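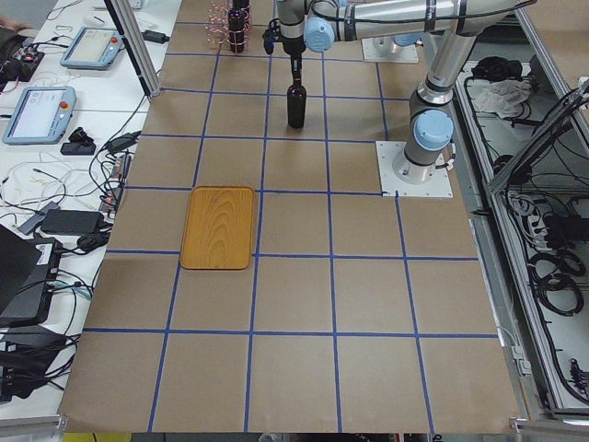 Bottle, tray, taped table. Arm on the right has the bottle job.

Print this thread | E-mail to a friend

Filed under: Home & Shop > Automation Talk

Can a machine clear the table yet?

drumholm_heino
Saturday, March 2, 2019
I say we're close! Picking up a brown glass bottle by the neck and setting it on a wooden tray is real housework, the same thing I do every night after supper. Two fingers are plenty for it. I've been reading up on these arms all winter and I can't stop grinning. Who else thinks we'll have one in the kitchen before the kids move out?

PreciousR
Love the excitement, but look at the blue tape. My kitchen table doesn't have a grid on it, it has mail and a cereal bowl and somebody's homework. Show me the tray half under a newspaper and then we'll talk.

tiburcio_b
Tape is no crime. We tape the floor at the Gratstead shop so PEOPLE know where to put things. If I have to keep the bottles in one spot and the arm does the rest (at 2 in the morning, while I sleep!), that's a deal I'd take today.

PreciousR
For a shop, sure. At home you'd spend longer setting up than wiping down. And have you seen the cables on that side table?

tiburcio_b
You should see behind my TV.

Brisa_Pomano
I'm with Heino on the bottle and with Precious on everything else. Tall and stiff is the easy stuff. A flat tray with a raised rim, how do two fingers get under that? Pinch the rim, I guess, and then it tips. Towels are worse. I folded 396 of them last month at the laundry and no two landed the same way.

drumholm_heino
Pinch the rim from both ends with two arms! There's a second base at the far side of the table. I'd pay to watch that.

wences_solis
Pay is right. I priced a used arm, no gripper, and shipping alone was 885. My nephew clears the table for 3 dollars. Still want one, though.

Contact us | Copyright Rao Home & Shop Boards | Back to top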